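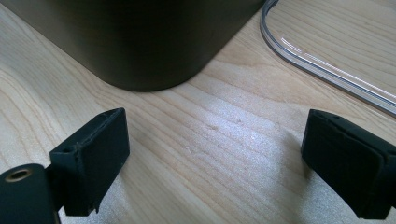
OK so I promised a few of you a thread on the coffee corner table at work, and I have a cup of tea and a free half hour, so settle in.

1/ When I started at Ouali the drinks situation was one drawer. You pulled it open and tea bags, sugar, creamers, cough drops and at least one battery all slid toward you at the same speed. January seemed like a good month to do something about it.

2/ First thing I did was take every last thing out and put it on the pale wood table, the one with the nice fine grain that I've loved since my first week. I do my best thinking when everything is spread out in front of me and I can walk around it with a mug in my hand.

3/ A lot of it went straight in the trash. Sugar packets that had turned to little bricks, stirrers with no wrapper, a tea called Dornon Evening Blend that smelled like a closet. I'm sorry if that was yours. I did ask in the group chat!

4/ Then came the tray hunt. I wanted something with sections, and I wanted a lid, and I was not willing to spend silly money. I looked at a Studen one for 34 dollars (lovely, but too tall for the shelf) and a Posska one that was exactly right except it only came in mint green. We ended up with a plain dark brown one and I'm so glad, it looks lovely on the light wood.

5/ It has four compartments, and I went back and forth on them for longer than I'd like to admit. My first idea was to sort by drink, so everything for coffee on one side and everything for tea on the other. But sugar goes in both! So now each section just holds things that look alike, and people find what they want much faster.

6/ This is how it's filled at the moment:

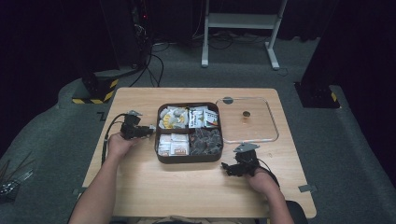

Small sachets bottom left, the shiny brown wrapped ones bottom right, lid resting off to the side.

7/ Yes, the sweets get a whole quarter to themselves. I tried tucking them in with the sachets and people dug through everything to get at them, and by 4 in the afternoon it looked like a raccoon had been in there. A section of their own fixed it in a day.

8/ About the lid, because I know my friend Asmaa Ait Ali is going to ask. Clear, always clear. With a solid lid people forget what's inside and go buy more of it, and that's how you end up with three boxes of the same chamomile. This one has a little dark knob in the middle so you can lift it with one hand while you're holding your mug with the other.

9/ Refilling: I do it first thing, before 8 if the bus behaves. I used to pour new on top of old, and then I thought about how long the ones on the bottom must have been sitting there (shudder). Now I tip a section out, put the fresh ones in and lay the older ones over them. It takes as long as the kettle does.

10/ Please don't fill it to the brim, by the way. You want the lid to sit flat, and you want to be able to fish out one packet without six more coming along for the ride.

11/ Next up is the cupboard underneath, which I have been avoiding. If anybody has a good way to store paper cups so they don't lean over and fall on you when you open the door, I would love to hear it.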